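Workshop notebook – packets, brushes, the gray towel
November, started 9:40 a.m.

Picking up where the last page left off. The Pilance box is open and I've gone through the top layer of packets. Total on the packing slip is 1,039, which is a ridiculous amount of foil to have in one small room, and every last one needs to be clean on the front before it goes into a display sleeve for Cetham. They don't care about wrinkles (I asked twice!) but they do care about dust in the wrinkles, and dust is what foil does best.

So the whole morning went into figuring out how to get into the creases without scuffing the print. Things I tried, in the order I tried them:

Dry cotton cloth. Fine on the flat parts, useless in the folds. It just rides over the top. Also leaves lint, so then you have dust and lint.

Canned air. Moves the dust from one packet to the next packet. Rigoberto warned me, I did it anyway.

Makeup sponge. Better than I thought it would be, but it squeaks on the foil and I can't listen to that all day.

Small paintbrush, dry. Winner by a mile. It gets right down into the creases and the tip is soft enough that I can't find a mark on the print afterward, even tilting the packet under the desk lamp. I went over the same corner of one test packet 60 times to be sure. No scuff, no dulling. Very happy with that.

The brush we settled on is the thin one with the yellow handle and the silver ferrule. There's a wider one in the drawer (Stonov, the set that came in the roll-up case) and it covers more ground, but the bristles splay when you lean on them and then you're poking at the foil with the ends. Thin one stays together. I'd like three more just like it.

Setup is as simple as it gets. Gray towel flat on the table, packet over the towel, one finger on the packet to keep it from skating off, brush in the other hand. Cup at the back of the table, past the towel.
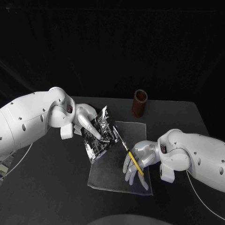 Towel notes

The towel matters more than I gave it credit for. On the bare table the packets slide, and if a packet slides while the brush is on it you get a new crease exactly where you were cleaning. On the towel it stays put with very light pressure. It's a little fuzzy, so I was worried about lint again, but so far the fuzz stays in the towel. Shake it out over the trash can every 12 packets. I wrote that on a sticky note and put it on the wall because I know myself.

Do not use the terry one from the sink. It has loops and the corners of the foil catch in them. Found that out with packet number four, which now has a bent corner and lives in the reject tray.

Size is good too. I had been thinking about cutting it in half to make two stations, but a packet laid crosswise needs some room around it and I'd like to keep the brush hand resting on cloth as well. Leave it whole. If we want a second station, buy a second towel – they're cheap.

Lifting or flat?

This is the part Rigoberto Marulanda and I went back and forth on over coffee. He likes the packet flat on the towel the whole time. I like picking it up and tilting it over the towel, because the black foil is so glossy that from straight above all I see is lamp. At an angle the dust shows up against the black right away. The white line print is the annoying bit, dust on white is invisible to me at any angle, so there I just brush everything and trust it.

We sort of met in the middle. Flat for the first pass, then lift and tilt for a second look. When it's up, index finger on the face near the upper left, other fingers around the back so the packet has something behind it. Don't pinch it by the edge, the edge is where it creases worst. And keep it over the gray towel, so anything that falls lands on cloth.

One more thing about the face: there's a narrow white label strip along one edge with tiny print on it. Brush along the strip, lengthwise, never across. Going across you can catch the side of the label, and I do not want to be gluing labels back on at five in the afternoon.

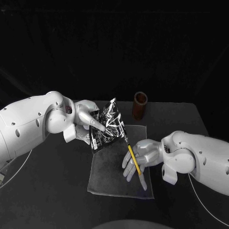 Tally and timing, 3:15 p.m.

62 done. That's with the experimenting and a long lunch, so I'm not going to panic about the pace yet. Once I stopped switching tools it went a lot faster, and the last stretch felt almost relaxing (radio on, door shut, just me and the foil).

Rejects: two. The bent corner from the terry towel, and one that had a split along the seam when I took it out of the box. Both are in the tray with a note. I'll ask Pilance whether they want the split one back or just a description.

Brush is picking up a bit of gray at the tip. Wiped it on a paper towel and it came back fine. If it starts feeling greasy, wash it at the end of the day and let it dry overnight, don't use it damp.

To do

Order brushes, same size as the yellow one. Try Huaranga first, they had them last spring.

Second gray towel.

Move the desk lamp to the left so my hand isn't shading the packet.

Ask Cetham if the backs need doing. Nothing in their email about backs and I am really hoping the answer is no.

Find the lid for the sleeve box, it was on the windowsill before lunch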